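Gornik Robotics Club

The Gornik Robotics Club is a student society at Luvota Technical College, founded in March 2018. Members build and program two-armed workstations for sorting tasks. The standard exercise, known as the Gruson task, requires keys spread on a table to be placed in a tray.

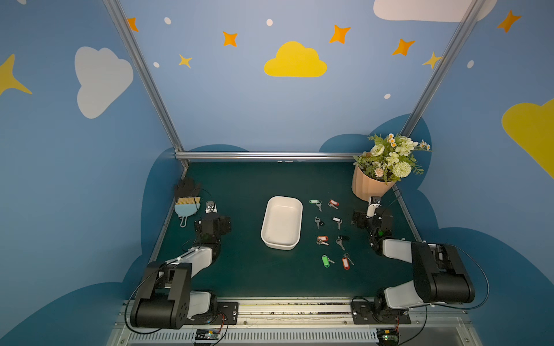
Gruson task

Each team is allowed 263 seconds. A set of keys counts once it lies wholly inside the rim, whatever the colour of its tag. Sets left on the table score nothing. 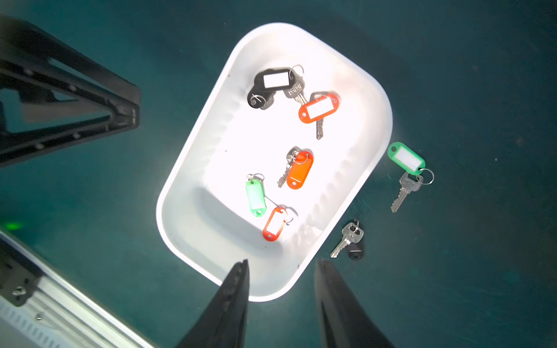

Competition

The club enters the Poojary Cup, held every June. Its best score is 311 points.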